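August 11, 2023

What a day! I have carpet dust up both arms and I am writing this with a mug of tea going cold beside me, but the back room finally feels like a place where things live properly. I have wanted to get at it since last October and kept finding reasons to do the garden instead.

Aleksandra came over straight after breakfast with a roll of bin liners and her good scissors, and we started with the shelves along the window side. Out came the Bulleo tins, the jigsaws, three lots of Christmas ribbon (why three?) and the road atlas Edmund swore he had lent to his brother. He has been told. He says he always knew it was in there - he did not.

The trick, and I am going to write it down so I remember it for the hall cupboard, is to get everything into one place first and only then start choosing. I used to pick up one thing, wander off to find it a home, and come back twenty minutes later with a sandwich. With a bin in the middle you just keep dropping things in and keep going. I can't tell you how cheering it is to see a shelf go bare in under a minute! 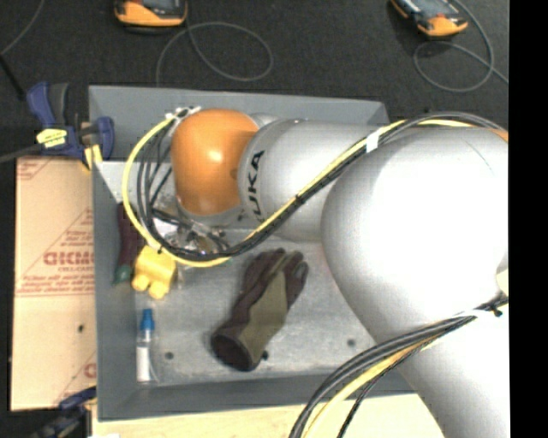
Vol. 4, p. 20

I do love a plain grey bin. Sloping sides, nothing fancy, and wide open so you can look right down into it. The wicker baskets were prettier but they shed all over the carpet, and on charcoal every little bit shows up. I have been round on my knees picking the bits out of it more times than I care to say. The baskets are going to Aleksandra's sister, who has floorboards and doesn't mind.

Lunch was cheese on toast standing up in the kitchen, with far too much Prulier mustard on mine. Then back to it for the second round, which was all the small stuff: string, drawing pins, picture hooks, those little keys that belong to nothing. Edmund wanted to keep every one of the keys. We settled on a jam jar. If nothing has been unlocked by Christmas, the jar goes.

Found a letter from Auntie Jean tucked inside the instructions for the old Leitner sewing machine and had to sit down and read it twice. She had written all round the edges when she ran out of paper, and finished up the side with "more soon, must see to the hens". I had forgotten the hens completely. It's in my bedside drawer now, and I am going to copy it out for the cousins.

Aleksandra went home at four with the ribbon, the baskets and half a fruit cake. Edmund hoovered, and did the corners without being asked, so that was a good end to the afternoon. I put the jigsaws back on the bottom shelf, biggest boxes at the left, and stood in the doorway looking at them for far too long. One of them is the lighthouse we never finished. I am quite tempted to start it again on Sunday if the weather turns.

Still to do: the hall cupboard, the box of lamp bits, and ring Wulmont in the morning to ask if they still make the shelf brackets with the rounded ends. I need two more. Knees sore, very happy, bath now.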